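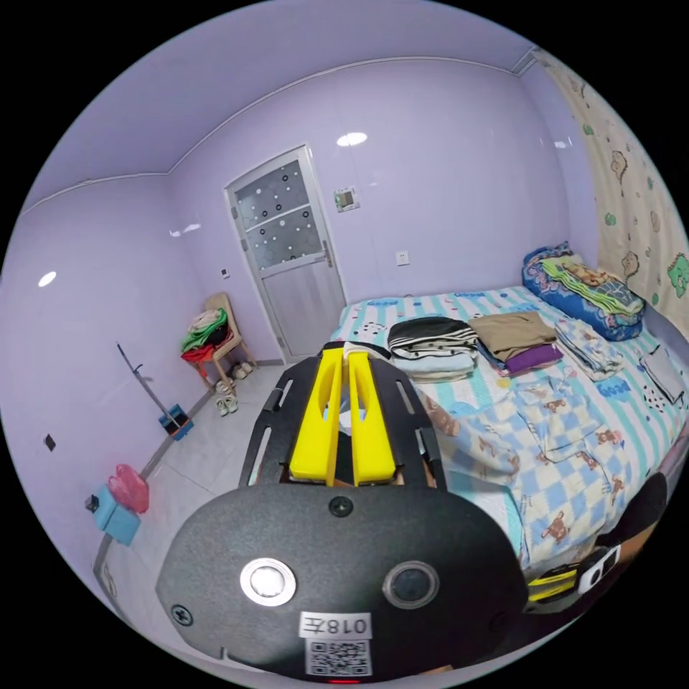
My aunt left me her apartment in Zetmont for the whole of March, and the only thing she asked in return was that I fold whatever was on the chair. She said it on the phone as if it were one sweater. I got in late with my bag and a bad cheese sandwich from the Trilport bus, pushed the bedroom door open, and there it was in the corner, a beige plastic chair doing the job of a wardrobe, green and red and white all the way up. I ate the sandwich standing and looked at it. Then I went to sleep on the sofa.

I should say that I'm not a folder. I come from the rolling side of the family (my father rolls even his handkerchiefs) and my aunt is from the folding side, and there have been words about it at weddings. So the next morning I made a strong coffee and called my cousin, Orhun Avcı, who grew up in that room and knows her rules.

"Sleeves in first," he said. "Then thirds. And don't put stripes under anything. She likes to see the stripes."

"Why does she like to see the stripes?"

"How would I know? Are you using the bed?"

I was using the bed. It was the only flat place in the apartment, and it still had the teddy bear sheet on it, the checked one, the very same one I'd been put down on for naps when I was four. I'd have sworn those bears were bigger. Orhun asked if the bears were still there and I said yes, and he was quiet for a second, and then he told me he used to give them names, row by row, and that the one nearest the pillow had been called Öztürkmen, after the dentist.

"The dentist?"

"He had the same ears."

I laughed so hard I had to start the purple cardigan over.

It took me almost 2 hours to get through the first half. You find things when you fold for somebody else! A bus ticket to Tilora, gone soft as cloth. A button in a pocket, and in another pocket the thread for it, wound around a matchstick. A child's undershirt that couldn't belong to anybody, because Orhun is 12 years older than me and I'm old enough to have a bad knee. I held that one up to the window for a while. Then sleeves in, thirds, on the pile.

She called at noon. I could hear the hospital behind her, the carts going by and someone paging someone.

"Did you do the chair?"

"I'm doing the chair."

"You're rolling."

"I'm not rolling, Auntie. I'm folding. I've got the stripes on top."

There was a long breath on the other end, and I thought the line had dropped. Then she asked whether the quilt with the blue flowers was put away properly, and I looked at it up at the head of the bed, and it was rolled. Tight as a pastry. She must have done it herself before she left.

"Auntie," I said, "who rolled the quilt?"

"A quilt is different," she said, and hung up to have her lunch.

Related stories
The Dentist of Zetmont
Night Bus from Trilport
60 Jars
What My Father Kept in His Coat
A Week in Tilora, Mostly Raining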